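Reading time: 2 min

Print | E-mail

The council's hard rubbish collection came through our street in May, and as usual I put out one broken clothes horse and came back inside with two chairs and a breadmaker. My partner has asked that I stop describing this as "clearing out the garage".

The breadmaker is an Edska. It weighs about as much as a labrador and has a button marked Rustic. I plugged it in on the back step, well away from anything I was fond of, and it hummed. It has since produced 18 loaves, two of which could be eaten without tea. I've been told the flour is the problem. I've also been told it's the yeast, the water, the humidity and my attitude, the last by somebody who buys sliced white from the servo.

What interests me is how the street sorts itself. The top end puts out exercise equipment, barely sweated on. The middle does prams and barbecues. Down our end it's mostly flat-pack furniture that has been moved once too often and has gone at the knees. A Graron bookcase can survive one house move if nobody breathes on it. Ours has done three and now leans on the wall like a bloke waiting for a taxi.
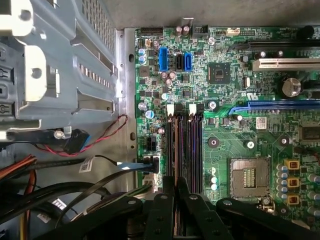 I blame the garage itself, which was built for one small car and has never held any car at all. It holds camping gear from the year we were going to be campers, a Mabuza esky with no lid, and 6 tins of paint in a colour called Driftwood that we hated by the second coat. Then there are the shelves of things that come apart with a screwdriver. I have a weakness for those. Give me a desktop computer with the side off, all green motherboard and folded grey metal, a little red-and-black pair of wires wandering across the floor of it, and I'll find a reason to keep the screws. I have a jam jar of screws. I have a second jam jar for the screws I think are better.

The neighbours across the road paid a firm called Carnumetti to come and empty their garage in one morning. It cost them $1,958, and they now own a concrete floor. They invited us over to look at it. We stood there with our drinks and said it was a very good floor, and it was, and I went home and moved the esky slightly to the left.

The next collection is in the spring. I've made a pile by the roller door, almost 30 things so far, and I've only taken four of them back. The breadmaker is not in the pile. It's doing a Rustic as I type and the whole bench is walking towards the sink.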